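Evidence Room and Court Reporting Suite Inspection, Tillman Annex
Checklist with reviewer comments
16 May 2019

Scope: lab intake, storage, chain of custody, deposition room B. The previous walk-through was in January and marked everything "satisfactory." I read that report twice and could not find out how anyone reached the word.

1. Intake log matches shelf
Result: Partly
The log lists 461 sealed items. The shelf agrees, but only after two entries were corrected in pen while I stood there. A correction made in front of the inspector is still a correction. Please date and initial them.

2. Seals intact and signed
Result: Yes
No broken seals in the bags I pulled. Several signatures are the same loop with a tail. I was told everyone knows whose it is. Print the name under it.

3. Refrigerator temperature record
Result: No
Every reading for nine weeks is identical to the decimal. Either this is the steadiest refrigerator in the county or someone is copying the line above. Replace the paper sheet with a recording thermometer.

4. Powder handling hood, airflow test
Result: Not verified
Sticker says tested. No test sheet behind the sticker. The vendor, Zalent, says the sheet was emailed. To whom?

5. Reversal kit within reach of the bench
Result: Yes
Kit is on the wall and in date. Two of the four analysts could tell me where it was without looking.
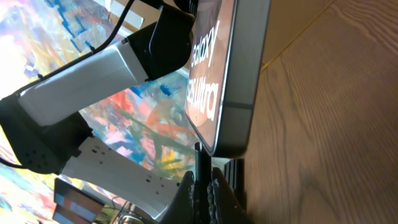 Severyn Kravets
Reviewing Inspector, Graronora Records and Safety

6. Exits and aisles clear
Result: Partly
Rear aisle is fine. The side door opens onto a stack of banker's boxes from the Flurkidbridge matter, which have been "going out this week" since the last inspection. Move them.

7. Sprinkler clearance over top shelves
Result: No
Boxes on the top shelf of row four nearly touch the heads. Same finding last year, same shelf.

8. Fire extinguishers
Result: Yes
Tags current. Gauge on the one by the copier is hard to read, so swap it at next service.

9. Deposition room B, cables and power
Result: No
Three power strips plugged into each other under the reporter's table. The video feed and the live transcript both run off the last one. I don't much care how good the software is if a witness can kick it dead with one shoe. Install a floor outlet. The quote on file is 2,000 dollars, and it has been sitting there unsigned.

10. Transcript backup
Result: Not verified
Asanka Mondal, office manager, says backups run every night. I asked to see one restored. We got as far as the password screen. Will retest.

11. Visitor sign-in
Result: Partly
Names and times in, hardly any times out. According to the book, a process server has been in the building for eleven days.

12. Staff training records
Result: Partly
Certificates are on file. The quiz attached to them has the answers printed on the back.

Follow-up: items 3, 7 and 9 within 120 days, the rest at the next visit. Send documents, please, and no summaries of documents. Items 4 and 10 stay open until I have seen the sheet and the restored file myself.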